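Eating on the night train

Print this page | E-mail this page

In October I moved to Lodholm for work, and since then I take the night train home every second Friday. The journey takes 8 hours. In the beginning I bought my dinner in the buffet car, and I was always disappointed, because the soup was finished before we left the station.

My aunt Prapai Thaweesak travelled by train for all her working life, and she taught me to pack food properly. Her first rule is that nothing should smell. Her second rule is that everything should be wrapped one by one, so you can eat a little, sleep, and eat again without making a mess of your seat. I did not listen to her about the first rule, and I am still sorry for the man who sat beside my boiled eggs. About the second she is right. A slim packet like the pumpkin walnut milk crisp goes into a coat pocket, and it waits there until two in the morning, when one is hungry for no good reason.

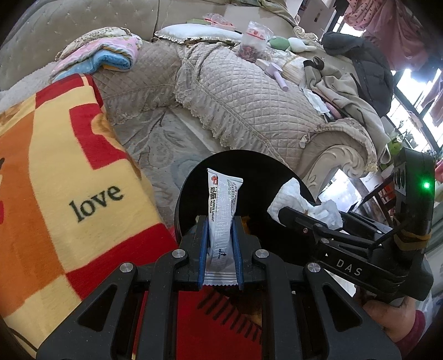 For the main meal I now take rice with a little pickled cabbage, never more than 300 grams. I eat it before Corkier, where many people get on and the lights are turned up. After this station I only drink water. Tea is a mistake, I have learnt, as the toilet is at the far end of the carriage. 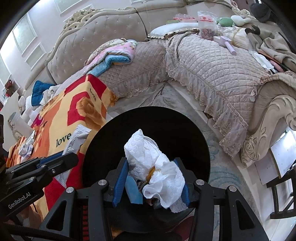
The last hour is the one I like best. The train goes slowly beside the river and people begin to fold their coats and look for their shoes. Somebody always has an orange, and the whole carriage knows it. I keep one small thing to eat for that hour, even if I am not hungry any more, and I watch the fields until my stop.

Contact | Copyright Siregar | Back to top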